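第4章 両手ハンドの初回動作合わせ

配線が済んで電源が入ったら、いよいよ指を動かします。ここがこの製作でいちばん楽しいところです! 自宅の机でも共同工房の作業台でも手順は同じです。Kandero制御基板とVustenハンド(左右一組)を組み付け済みの状態から始めます。

用意するもの
・非常停止ボタン(手元に置けるもの)
・設定ソフトGestnessを入れたパソコン
・六角レンチ
・シミュレーション用の卓上データ(配布フォルダの「table」)

4.1 原点合わせ

1. 非常停止ボタンを押した状態で主電源を入れます。
2. Gestnessを起動し、「左手」「右手」の両方が接続済みになるのを待ちます。初回は約30秒かかります。
3. 指をすべて手でまっすぐに伸ばします。固い指があっても無理に曲げず、いったん電源を切って腱ワイヤーの張りを見直してください。
4. 「原点を記録」を押します。左手、右手の順です。
5. 非常停止を解除し、「ゆっくり開閉」を選びます。

注意:手順5の間は指の間に自分の指を入れないでください。小さなモーターでも、挟まれるとかなり痛いです。

指が一本ずつ順に閉じていけば成功です。初めて自分の組んだ手がすっと握る瞬間は、何台作ってもわくわくします。途中で止まる指があれば4.1の最初に戻ります。

4.2 把持の練習(シミュレーション)

1. Gestnessの「環境」から卓上データを読み込みます。
2. 速度を初期値の7に設定します。
3. 対象物をひとつ選び、手首を上から近づけます。
4. 指を開いたまま対象物の脇で止め、接触表示を確かめてから閉じます。
5. 持ち上げる前に一度「保存」を押しておくと、失敗してもその姿勢からやり直せます。

補足:果物のような丸みのある物は、とてもよい練習台です。少し角度を変えるだけで握りの安定がまるで違ってくるので、ぜひいろいろな向きから試してみてください。反対の手は机から離した待機姿勢にしておくと、腕どうしの干渉を気にせずに済みます。
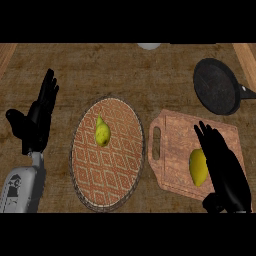 シミュレーションで決めた姿勢は、そのまま実機に送れますか?
送れますが、最初の一回は速度を最低まで下げ、机の上に何も置かずに再生してください。手首の取り付け角が計算上の値とずれていることがあり、そのずれは4.3で補正します。

4.3 手首角の補正

1. 実機の手首を水平にし、水準器を当てます。
2. 画面の角度表示が0になるよう「補正」の値を増減します。
3. 左右それぞれで行い、「書き込み」を押します。
4. 基板の緑のランプが点滅から点灯に変わったら電源を切れます。

注意:書き込み中に電源を切ると、補正値と一緒に原点も消えます。その場合は4.1からやり直しです。

補正値は、この手引きの付録にある記録表に書き写しておいてください。指先のゴムを交換したときは4.1だけ、手首を外したときは4.1と4.3の両方が必要です。

文・手順確認:Shirley Whiteley
最終更新:2025年9月2日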